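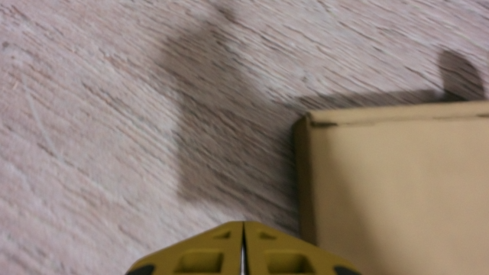
Grandton Seed Library – Your Questions

Do I need a card to borrow seeds?
No, dear gardeners, you don't! Just sign the book by the door and help yourself to 2 packets a visit.

Do I have to bring seeds back?
We'd love it if you did, but beans and tomatoes can be fussy, so please don't fret if yours came to nothing this year.

When can I start picking things out?
The drawers open in April, with 189 kinds to choose from – and yes, the Plerport peas are back.

Updated 08/12/2018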